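I finally made it to the Dokik open day, after missing it two years in a row (once for a cold, once because I drove to the wrong Dridbridge exit and gave up at a donut shop). It's on the second floor of the old shoe warehouse by the river, and you have to sign in on a tablet that asks for your middle name. No idea why. I put mine in anyway.

I went with Garnet, who fixes dishwashers for a living and has opinions about anything with a door. We got there at 10 in the morning and there was already a line for coffee, so we skipped it and went straight to the big room with the screens.

So, Dokik makes practice kitchens. Not real ones! They build them inside a computer, with cabinets and sinks and appliances, and then other people's robot software goes in and tries to get chores done. A robot can mess up in there all night long and the only cost is the electric bill. I'd read a little bit before going but I hadn't understood how picky the work is. Nesma Cherkaoui gave the first talk and spent a good ten minutes on hinges. Just hinges! How heavy a door feels, where it stops, what happens if you let go halfway. Garnet was nodding the whole time like he was in church.

They had 39 kitchens ready for the day and you could pick one from a menu and watch the practice arm have a go at it. Ours had a dish rack job first. The arm (it's only a drawing of an arm, but you forget that in five minutes) went for a mug, bumped it, backed up, and went for it again from the other side. A kid next to me yelled "the handle, the handle!" and I kind of wanted to yell too. It got the mug on try number 7. We clapped. I'm a little embarrassed by how loud I clapped.

After that there was a break and I got my coffee, plus a very dry muffin, and Mattes Baumgart walked a bunch of us through what they call the quiet view. That's where they leave the arm out completely and park the view up close to one thing, and go over the surfaces and shadows before any robot gets near it. He said Rodov, their software for this, can run 60 versions of the same kitchen overnight, with the wall color changed or the light moved or some random object set down in an annoying spot. I asked what counts as annoying and he said "anything my mother would put there," and then he brought up a microwave.
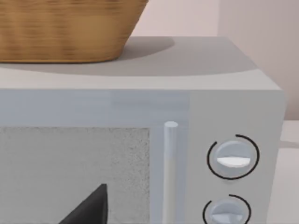 Garnet zoomed right in on the door handle, naturally. He wanted to know if the software gets told it's a pull handle or has to work that out, and Mattes said they do it both ways and the second way is a lot slower. Then they got into the knobs. There are two, one over the other, with a thin black arc around each and no numbers anywhere, and I said I'd have no clue what to set it to for leftover soup. Mattes said that's fine, the robot only needs to know how far to turn. I'm still thinking about that basket on top, though. My own microwave has a bread box, a stack of mail and a flashlight on it, so I felt pretty seen.

We stayed 2 hours, longer than I'd paid the meter for (yes, I got a ticket). The last thing was a Q&A and somebody asked when we can all have one of these at home, and Nesma laughed and said she still can't get hers to fold a dish towel, even a pretend one. I liked her for that.

They're doing it again in December and you should go if you're anywhere close. Eat first. And park on the hill side, it's free after noon.

3 comments

Hala Bennani
I was in the hinge talk too! Third row, green coat. My husband has been opening the fridge slowly ever since and telling me about resistance.

Moataz Mahrous
Did they say whether kids can try the controls in December? Mine is nine and would lose his mind over this.

Garnet P.
For the record it was a good handle. Also you owe me for half that parking ticket, no wait, I owe you. Forget I said anything.

Recent posts
The Tawfik bakery moved and I found it
My sister's sewing machine, part 2
What I packed for the lake and didn't use
Soup month is back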